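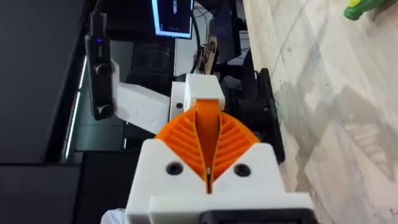
Start with the big pieces while your arms are fresh, wrote Darlene Lemieux when I sent her the old version of this section, and why do you have me doing washcloths first? Fair point! I've moved the washcloths to the end, and the steps below now run from sheets down to the small stuff.

Section 4. Folding and putting away white linens

This part covers the folding table and the Skinholm shelf unit. If you haven't put the shelves up yet, go back to Section 3 first, then come find me here.

Setting up the table

1. Unfold the Givel table and press each leg brace down until it clicks. I give the top a good push with both hands before I put anything on it.

2. Set the height. I'm fairly tall and like mine at 39 inches, but my sister has hers much lower and folds just as fast. If your shoulders creep up toward your ears while you work, bring it down a notch.

3. Wipe the top with a barely damp cloth and let it dry completely. White cotton picks up every smudge (ask me about the pencil marks on my good pillowcases).

4. Spread the pad with the smooth side up and pull the corners snug.

CAUTION: Keep your fingers clear of the brace when you change the height. It shuts quickly and it pinches.

NOTE: The pad can be washed, but take the stiffener out first. There's a slot for it along one short side, and it's easy to miss.

Folding

5. Check that everything is dry all the way through. Hems and corners fool me all the time, so I squeeze those between my fingers. Anything even a little cool or clammy goes back on the rack.

6. Flat sheets: fold in half lengthwise, then in half again, and smooth from the middle out to the ends. Now bring the short ends together and keep folding until the bundle fits the shelf. The wider Skinholm shelf is 19 inches deep, so stop before you've made a brick.

7. Fitted sheets: tuck one corner pocket inside its neighbor, do the same at the other end, then nest the two pairs. Lay it down with the elastic facing you and fold the curved edges in. It won't be perfect. Mine has never been perfect, and once it's in thirds it looks fine!

8. Bath towels: fold in thirds lengthwise, then in half, then in half again. Put the rounded fold at the front of the shelf and the loose ends at the back.

9. Pillowcases: thirds lengthwise, then thirds again. I slide the matching sheets inside one of the cases so the set stays together – that saves so much digging around at bedtime.

10. Washcloths: in half, in half again, and stack.

Putting away

11. Heavy things go low. Towels on the bottom shelf, sheet sets in the middle, washcloths up top in the basket.

12. Slip fresh linens under the stack and take from the top. Otherwise you'll wear out the same two towels and the rest will sit there looking new forever.

13. Leave a little space between the stacks and the wall.

CAUTION: Don't load any one shelf past 70 pounds, and don't lean on the unit to reach the top. Use a step stool.

NOTE: For a musty smell, take everything out, leave the doors open overnight, and rewash whatever still smells in the morning. I skip scented sachets on white cotton. One of mine leaked and left a yellow ring that I never did get out.

When you're finished, lift the pad off, shake it outdoors, and fold the table with the braces facing in. It stores upright behind the door, or flat under a bed if you have 10 inches of clearance. Ironing and starching are in Section 5.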